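Notes on the Reopening of the Stullitz Reading Room

The reading room on the ground floor of the former Stullitz savings bank reopened to the public in November, after a closure that lasted two winters. Readers of this blog have asked for an account of what was done and what was left undone. I served on the advisory panel for the town library during that period and was present for most of the decisions. The views below are my own and do not represent those of the library or of the town.

The building dates from the period when Stullitz was a market town with its own rail connection. The bank left, a furniture dealer used the ground floor for a number of years, and the library took possession when its previous quarters were sold. The move was made in haste. Shelving was placed where it would fit, the reference collection was divided between two rooms, and the local history material went to the basement, where it remained without a proper catalog.

The closure was ordered when the heating system failed its inspection. It had been expected that the work would take one season. Once the floor was opened, however, the contractor, Kaczorowski, reported that the pipes beneath the east wall had been laid without insulation and that two of the joists resting above them would need to be replaced. The estimate was revised twice. Residents who followed the matter in the local bulletin will recall the correspondence on this subject, some of which was ill-tempered. In my view the contractor behaved correctly. The defects were documented, the panel was invited to inspect them, and the revised sums were presented in writing before any further work was carried out.

The question of opening hours took up more of the panel's time than the heating. Under the old schedule the room closed at 5:00 p.m., which excluded most people in regular employment. Jadwiga Gajewski, the head librarian, proposed an evening session until 8:30, with a later start in the morning to keep the staff hours unchanged. Objections came chiefly from older readers, who were accustomed to arriving when the doors opened and reading the newspapers before lunch. A survey was distributed at the temporary counter in the town hall and returned by 403 residents. A clear majority favored the evening session. The morning readers were offered use of the small front room from the original hour, with newspapers and a supervised desk, and this arrangement appears to have been accepted on both sides.

The furniture was a simpler matter. The old reading tables had been repaired many times and were too low for modern chairs. The panel considered buying new ones from a supplier in Skovance and decided against it on grounds of cost. The existing tables were raised and refinished, and the lamps were rewired. Seating now stands at 60 places, which is fewer than before. The loss was deliberate. The former arrangement placed chairs back to back along the central aisle, and it was not possible to leave one's seat without disturbing a neighbor. 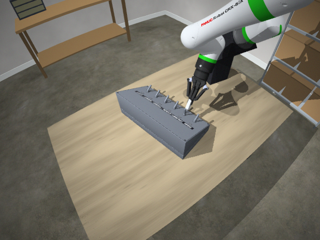
The local history collection presented greater difficulty. It had been assembled over several generations by donors who were generous but did not always keep records. Parish registers had been stored beside theater programs, and a series of flood maps was found inside a box marked as school accounts. Before anything could return to open shelves it had to be listed, and the library had no funds for a full-time archivist. The work was undertaken by Wojciech Szczepańska, formerly of the district records office, on a part-time contract. His list now runs to 934 items. It is available in a ring binder at the desk and will, I am told, be searchable from the public terminals in due course.

I would draw particular attention to the drainage papers. Stullitz sits below the level of its river for part of the year, and the town's early efforts to deal with this fact are recorded in considerable detail. There are letters from property owners, complaints about smells, drawings of culverts, and a long exchange concerning who should pay for the cleaning of a channel behind the tannery. The collection continues into recent years with a folder labeled simply "Fatberg," containing notices and correspondence from the weeks when the sewer beneath the market square was blocked. It is not elegant reading, but future residents will be glad that it was kept. Municipal life consists to a large extent of such matters, and they are seldom well recorded.

Access to the collection is by request. A reader fills out a slip, the item is brought to the supervised desk, and it must be consulted there. Pens are not permitted. Personal cameras may be used without flash. These rules drew some criticism in the first weeks, mostly from family historians who had been used to going down to the basement and helping themselves. I have sympathy with their complaint, having done the same for many years. It must also be said that a number of items known to have been in the collection can no longer be found, and that the former practice made it impossible to say when they went missing.

The children's section has not moved back. This remains, in my opinion, the principal weakness of the present arrangement. Children's books are still housed in the town hall annex, across a busy street, and parents who wish to use both must make two trips. The panel was divided on the question. Those who favored the annex pointed to its level entrance and its separate restroom. Those who opposed it, of whom I was one, held that children who grow up using a separate building do not readily move to the main one. The decision is to be reviewed after the first full year, and I would encourage parents to make their views known to the library in writing before then.

A word should be said about noise. The room has a high ceiling and a stone floor, and before the closure any conversation at the desk could be heard at the far wall. Carpeting was ruled out by the conditions attached to the building's protected status. Felt pads have been fitted to all chairs, and the returns counter has been moved into the entrance hall behind a glazed door. The improvement is considerable. The radiators do still knock when the heating comes on in the morning, and the contractor has undertaken to look into it.

The library has also revised its lending rules. The limit on loans has been raised, overdue charges for readers under 18 have been withdrawn, and books may now be renewed once by telephone. Renewals beyond the first must be made in person. Readers who hold cards issued before the closure should exchange them at the desk, as the old numbers are not recognized by the new system. I understand that a fair number of cards have yet to be exchanged.

Finally, several correspondents have asked whether the painted ceiling panel above the main door was preserved. It was. It had been covered by a false ceiling installed by the furniture dealer, and most people in Stullitz had forgotten its existence. Cleaning has been confined to the removal of dust and soot. Full restoration would require a specialist, and an application for a grant was submitted in the spring. Should it be refused, the panel will remain in its present condition, somewhat dark but sound.

Corrections to this account are welcome and may be sent through the contact page. I am especially interested in hearing from anyone who remembers the room during its years as a bank, as the library holds no interior photographs from that time. Mrs. Gajewski has asked me to add that original prints can be copied at the desk while the owner waits.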